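Notebook, glaze bench. June, mostly afternoons
Absorption and crazing on the Brusstead body, second round
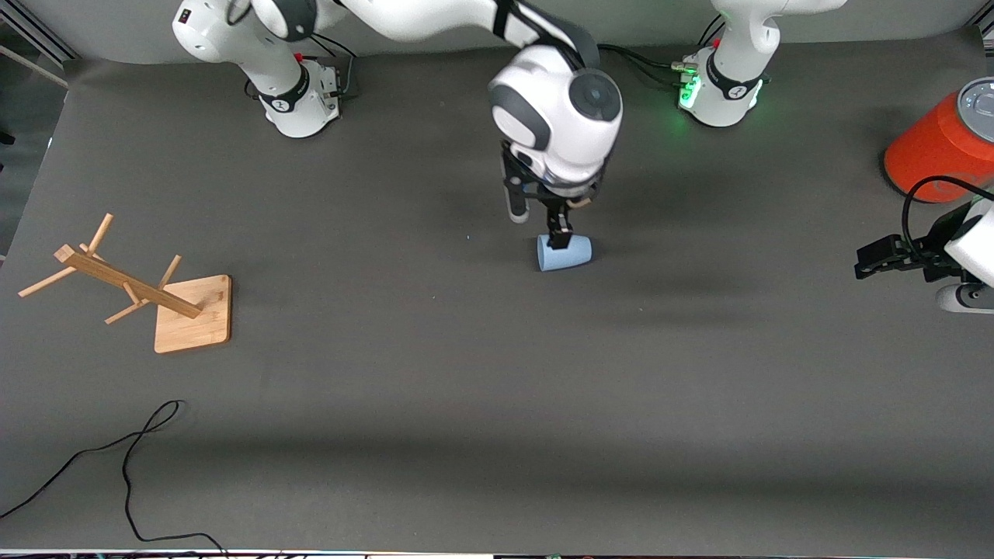 Light blue cup on its side, mug tree at left.

Carried over from the last entry: the Brusstead stoneware at the old firing schedule was taking up more water than the data sheet led us to expect, and the blue liner glaze was crazing within a week of unloading. Two questions this round. Does a longer hold at top temperature close the body, and does the crazing go away with it or is the glaze fit a separate problem.

Test pieces are plain tiles cut from one slab, unglazed for absorption and glazed one face for crazing. Base weight of the trial batch was 2000 g dry, mixed with the Karkine feldspar from the new bag. The old bag is finished. I did not keep a sample of it, so a direct comparison of the two lots is no longer possible.

Absorption procedure, same as before:
Dry the tiles in the small oven until two weighings agree. Record dry weight. Boil in distilled water, tiles kept off the bottom of the pot by the wire rack. Leave to soak in the same water overnight. Blot with a damp cloth, not a dry towel, and weigh straight away. Gain divided by dry weight, as percent.

The blotting step is where the scatter comes from. Two tiles reweighed after a second blot both dropped enough to matter on thin pieces. From now on one wipe per face and one around the edge, then onto the pan.

Scale: the Skiner drifts if the oven is running on the same bench. Moved it to the shelf by the door and checked it against the 200 g weight before and after each set. Held steady in the new position. Readings from before the move are marked with a D in the margin and should be left out of the average.

Results so far. Long hold tiles are clearly tighter than the short hold ones and the spread between them is smaller. Tile 378 is the exception, high by a wide margin. It has a lamination on the cut edge that opened in the boil, so I am discarding it.

Crazing is less tidy. Glazed tiles from the long hold came out clean and stayed clean through the first boil and ice bath cycle. After the third cycle fine lines showed under ink on most of them. So the hold helps – it delays the onset – but the glaze is still in tension. Next step is to add silica to the liner in small steps and leave the body alone.

Lammers frit is on order as a fallback if the silica additions turn the surface matte. Mix 100 g test batches only until we know.

To do:
Relabel the bisque shelf, old and new feldspar are mixed together on it.
Cone pack on the bottom shelf as well as the top. Bottom looked cooler last time, going by color.
Sieve the blue again, specks in the last dip.
Ink is nearly out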